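Home Research desk Notebooks Credit Sovereigns Archive Contact

We use cookies to keep this site working and to count visits. Accept Manage settings

July
Nataša Nedeljković, Distressed Credit Workshop

Notebook: Clasau tramway notes, recovery model, fourth pass

Purpose of this entry. To record the changes made to the recovery model for the Clasau municipal tramway notes, the reasons for dropping the earlier base case, and the points on which the legal desk has still to reply. Colleagues working from the third pass should stop using the tab named "Waterfall old". It has been left in the workbook for reference and is no longer linked to anything.

Position as it stands. The working group represents holders of 3,816 notes out of the whole issue. The notes were sold by the tramway operator, with a letter of support from the city, and were placed through Skandon. No coupon has been received since the standstill was declared. The operator continues to run trams and continues to collect fares. The city maintains that the letter of support is a statement of intention and does not amount to a guarantee. Nikolaidis, acting for the operator, repeated this in its latest letter and added nothing new on the subject.

Morning. Rebuilt the claims table from the original subscription list. The earlier table had been keyed from the paying agent's summary, which nets off notes bought back by the operator in the second year. The buy-back was announced, but the cancellation certificate has never been produced. Until it is, the notes in question must be treated as outstanding for voting purposes and shown in a separate line for distribution purposes. The reconciled figure for notes whose holders can be traced and have signed the co-operation letter is 3,070. The remainder of the group's position rests on custodian statements only. These should be adequate for negotiation. They would not be adequate for a court filing in Pullville, where the registrar asks for a signed form from each holder of record.

Note to the settlements team: the custodian statements are held in two different layouts, and the second gives nominal amounts in thousands. One of the errors in the third pass came from this. The cell has been corrected and locked.

Fare revenue. The third pass took gross fares from the operator's published accounts and assumed that all of it was available to creditors after wages and power. This was too generous. The concession agreement, at clause nine, requires a maintenance reserve to be filled before any payment on borrowed money. The reserve was emptied during the winter before the standstill and the operator has a duty to refill it. The model now fills the reserve first. The effect is to push the first cash payment to noteholders back by two periods in the base case and by five in the low case.

It was also found that season ticket income had been counted when sold and counted again when used. Removed.

Depot land. Three valuations are on file for the depot at the northern terminus. They differ widely, and none of them was prepared for a lender. The highest assumes permission for housing, and no application for such permission has been made. The model uses the lowest of the three in the low case and the middle one in the base case. The highest has been taken out of the workbook altogether, as it had begun to appear in conversation as though it were an offer.

The security over the land remains an open question. The deed names the depot by its old plot number, and the land book for Pullville was renumbered some years after the deed was signed. The legal desk has been asked whether the old number is sufficient or whether a correction must be lodged, and, if a correction is needed, whether it would rank from the original date. A good deal of the value turns on the answer. No reply at the time of writing.

Afternoon, call with Skandon, 14:15. Skandon holds the trustee function under protest and would prefer to be replaced. It will not act without an indemnity. The draft it has circulated is uncapped and covers past conduct as well as future steps. The group's view, given on the call, is that past conduct must come out. Skandon undertook to revert with a shorter draft. It did confirm that a meeting of holders can be called at the request of any person holding 700 notes or more, and that the notice period is 40 days. Both points agree with our reading of the trust deed, which is a relief, as the scanned copy is very poor in that section.

Skandon also mentioned a second group of holders, formed abroad, whose advisers have approached the city directly. It would not say what they had proposed. If they have offered a longer maturity in return for a firm guarantee, the city may prefer to deal with them first. The group should decide before the next letter goes out whether it wishes to make contact.

Model results, fourth pass. The base case recovery is lower than in the third pass and the low case is lower by a wider margin. The high case has been suspended until the land question is answered. Results should not be quoted outside the workshop in the meantime, and should not be set beside the market price in any paper for investors. The few trades reported this month were small and appear to have been between related parties.

Corrections to earlier entries. The second pass states that the notes carry a cross-default to the operator's bank loan. They do not. The bank loan carries a cross-default to the notes. The error does not affect the figures but does affect the order in which letters should be sent.

Outstanding:
Cancellation certificate for bought-back notes (requested twice from Nikolaidis).
Land book query, legal desk.
Shorter indemnity draft, Skandon.
Decision on contact with the second group.
Better scan of the trust deed, schedules two to four.
Discount rate. Left unchanged from the third pass for want of agreement. To be discussed when the full team is present.

Workbook saved to the shared drive under the usual name with the suffix "4".
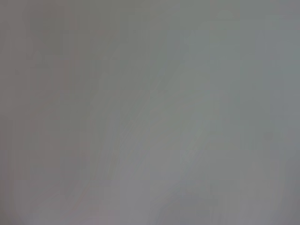

Grey surface, close up, out of focus.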